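Plotedine is seeking a Kitchen and Storage Attendant to care for the small demonstration kitchens at its Umideck site. The position is part-time, 126 hours per quarter, and reports to the Facilities Supervisor, Gemma Crabtree. Applications are accepted until the position is filled. This notice was issued on 8 August 2018 and replaces the one circulated in April.

## About the kitchens

Umideck houses compact kitchen stations, each arranged on a single work surface. They are used by staff and by visiting groups to study how people store, find, and put away ordinary household things: bowls, frying pans, play food, cloths, and small containers. Every station has a wooden cabinet or shelf unit, a cooktop, and a set of lightweight items that are kept in drawers or set out on the table.

The stations are in use on most working days, and their contents are moved many times between morning and evening. The attendant makes sure that each one is complete, clean, and laid out as the session plan requires. The site inventory holds 1,979 items. Of these, 1,159 are in regular circulation and the remainder are held in the storeroom on the lower floor.

## Duties

The attendant will:

- set out each station before the first session according to the printed plan, and return it to that arrangement between groups;
- check drawers and shelves at the end of the day and send stray items back to their stations;
- wash bowls and pans by hand, dry them fully, and inspect handles and rims for chips or looseness;
- wipe down cooktops, small ovens, and work surfaces with the cleaning products supplied;
- vacuum mesh drawers and fabric surfaces, which collect dust and crumbs;
- keep the inventory current in the Joshi ledger, recording breakages on the day they occur;
- tell the Facilities Supervisor when a drawer sticks, a shelf shifts, or a cable has come out of its clip.

The attendant does not cook. Cooktops remain off unless a session leader has signed for their use, and the attendant is expected to confirm this at opening and at closing. Electrical faults are referred to Trevor Yeoman and must not be repaired by the attendant.

## Requirements

Candidates must be at least 18 years of age and legally authorized to work. They must be able to stand for extended periods, lift boxes of up to 25 pounds, and read and follow a written layout plan. Previous experience in a school kitchen, hotel pantry, stockroom, or similar setting is preferred but not required.

The work calls for patience with small objects. A bowl returned to the wrong shelf can delay a session, and a toy vegetable left at the back of a drawer may not be noticed for some time. We are looking for a person who will open the drawer and look — every drawer, at every closing.

Basic computer skills are necessary. Training in the ledger is given during the first week by Liam Rudd, who maintained it before this position was created.

## Hours and conditions

The usual shift is from 7:30 a.m. to 10:00 a.m., with an occasional late shift agreed upon in advance. Two attendants share the schedule, and each is expected to cover for the other during vacations. The position is hourly, and the rate will be stated in the letter of offer. Paid leave accrues from the first day of employment.

Aprons and gloves are provided. Closed shoes with a nonslip sole are required and are the responsibility of the employee. Lockers are available beside the Raso entrance.

## How to apply

Applicants should submit a resume, the names of 2 references, and a letter of no more than one page describing a space they have kept in order, at work or at home. The letter need not be elaborate. Materials may be left at the reception desk or mailed to Sheila Haslam, Personnel Office, Plotedine.

Selected applicants will be invited to an interview and a short practical exercise at one of the stations. The exercise consists of clearing a work surface, putting the items away, and setting the surface out again from a plan. Neville Naylor will be present at the exercise and can answer questions about the daily routine.

Applicants who need an accommodation at any stage of the process should notify the Personnel Office when they submit their materials. Those who applied in response to the April notice remain under consideration and do not need to apply again. 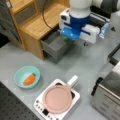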